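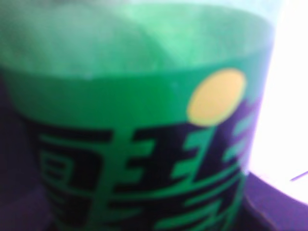

Do viewers give up on a new drama when its renewal is announced late?
Some do, but fewer than we expected. Most of the people in our survey said they would come back for a second series if they had finished the first.

Student project report: Waiting for Series Two
Shirin Rostami and Teodor Vasiliu
Supervisor: Lăcrămioara Avram
February 21, 2023

1. What we did
We chose Kumavex, a courtroom drama shown on the Nostus channel. Its first series ended in May and the channel said nothing about a second one for 179 days. We wanted to know how viewers dealt with the gap. We sent a form to 80 students who had seen at least one episode, and Bianca Oprea helped us to sort the written answers.

2. What people told us
Those who had watched to the end mostly kept looking for news. They read fan pages and old cast interviews. Those who had stopped partway did not know that a decision was still pending, and several thought the show had already been cancelled. 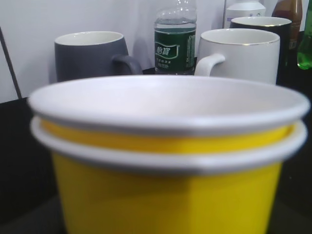 Fig. 2. Two yellow paper cups, one inside the other.

The cliffhanger came up often. Opinions on it were split: some called it the main reason to return, others found it annoying when no further series was certain.

3. Problems
The form did not ask whether people watched live or on catch-up, and we should have included that. Darius Coman pointed out that our question on cancellation was worded in a leading way. We left it out of the results table.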